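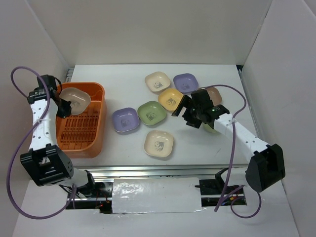 How often should the children's dishes be checked?
Once a month, and again any time a dish has been dropped on a hard floor.

Dish and Basket Checklist, Rerkidthorpe Playroom Kitchen
Checked by: Kulap Hemmin
Date: Jan 17, 2018
Last check: December
Sheet: 137

1. Rims
Run a fingertip all the way along each rim. Any nick you can feel means the dish comes out of use.
Result: Pass, with 2 dishes set aside.
Comment: Both had a rough spot at a corner. They are in the tray on the top shelf marked HOLD. Please don't put them back with the others — Chutima wants to look at them first.

2. Inside surface
Look for deep scratches, stains and cloudy patches. Tilt the dish toward the window, as scratches hardly show on the pale colors under the ceiling light.
Result: Pass.
Comment: Light fork marks only.

3. Panda print
Rub with a damp white cloth and check the cloth for gray. If any color comes off, stop using the dish.
Result: Pass.
Comment: Cloth stayed clean. The dishes without a panda get the same rub, inside and out. 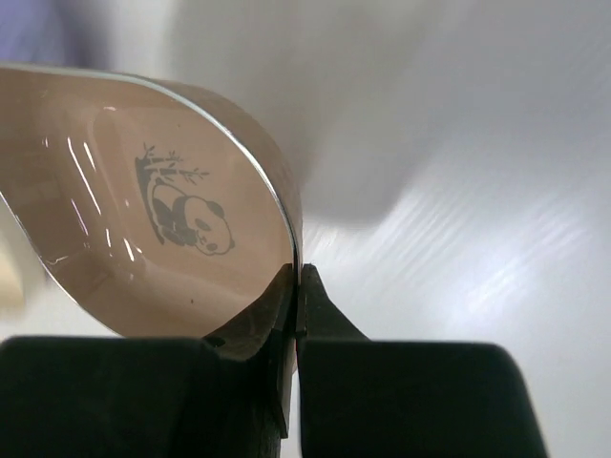

Scouring pads should stay away from the print side. Use the soft sponge under the sink. If food has dried on, soak the dish for 30 minutes and try again.

4. Outside wall and base
Check for hairline cracks, mostly where the base meets the side. Set the dish on a flat surface and press each corner to see if it rocks.
Result: Pass.

5. Orange basket
Look along the slots in the floor for broken bars and trapped food. Check the rounded corners for splits. Wash with warm soapy water and a bottle brush.
Result: Action needed.
Comment: Old rice in the slots at one end. Cleaned during the check, but it should be done at the end of each day. Added to the closing list.

6. Stacking and drying
Dishes must be dry before they are stacked. Keep stacks low enough that a child reaching up can't pull one over.
Result: Action needed.
Comment: Stacks on the low shelf were too high. Jaruwan Somboon has moved half to cupboard 713. Colors can be mixed, it makes no difference to us — but keep the dishes used for nuts apart.

7. Spares
Result: Not checked. The Sendix order had not been opened.

Follow-up: Chutima Thepsuriya to decide on the dishes on hold. Basket to be looked at again at the next check.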